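第三章 瓶罐的清洁、贴标与归位

感谢您选用 Sturnia 桌面收纳套组。前两章我们一起装好了托盘和隔板，到了这一章，终于轮到家里那些大大小小的瓶瓶罐罐了。不用着急，泡杯茶，找一张宽敞平整的桌子，慢慢来就好。

本章以绿色旋盖的瓶罐为例，其他颜色的旋盖瓶，做法也是一样的。

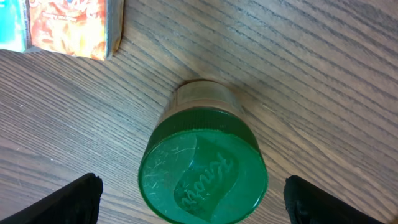
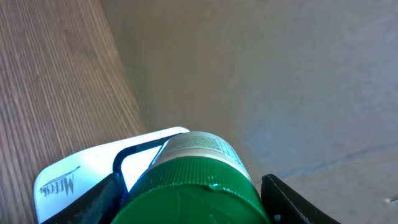 3.1 开始之前

请准备一块拧干的软布、一块干布、随套组附带的空白标签，以及一支油性笔。标签的补充装编号为 2956，日后用完了，可凭这个编号向 Brondness 服务部订购。

3.2 操作步骤

1. 先把瓶盖顺时针拧紧。拧到有阻力就可以停手，用力过猛容易伤到螺纹，下回开盖反而费劲。

2. 把瓶子轻轻放倒在桌上，瓶盖朝向自己，等上片刻，看看盖口有没有渗漏。如果有，请立起瓶子，擦净瓶口再重新拧一次。

3. 用湿软布擦拭盖面，再沿着盖边的竖纹转一圈。竖纹里最爱藏灰，这一步值得多花点耐心。随后用干布把水汽擦掉。

4. 检查瓶身上的原有标签。品名、用法和日期请尽量保留，我们的标签贴在旁边的空白处就好。

5. 在空白标签上写好名称和开封日期，晾一小会儿，等墨迹干透，再从标签中间往两边抹平。

6. 将瓶子立着放进托盘，常用的靠外，不常用的靠里。两瓶之间留出一指宽的空隙，拿取时就不会碰倒旁边的。

注意：圆瓶放倒后会滚动，请不要靠近桌沿操作，也不要把放倒的瓶子独自留在桌上。

注意：药品、清洁剂等请始终留在原装容器里，切勿分装到食品瓶中，并存放在儿童够不到的地方。

3.3 几点小提示

瓶盖上有些细小的划痕，一般不影响使用，不必特意打磨。若盖子出现裂纹，或者怎么拧都合不严，就请换掉它。

如果您的抽屉比较浅，瓶子立不下，可以加装卧式隔条（编号 3218）。卧放的瓶子请让瓶盖一律朝外，拉开抽屉就能认出来。装有液体的瓶子仍建议立放，实在放不下时，请在底下垫一层吸水垫。

标签贴歪了也没关系，刚贴上时可以慢慢揭起重贴。时间久了揭不动，用温热的湿布敷一敷边角，再一点点掀开即可。

全部归位以后，请轻推托盘，确认瓶子不会摇晃，再接着看第四章“抽屉与柜门的调整”。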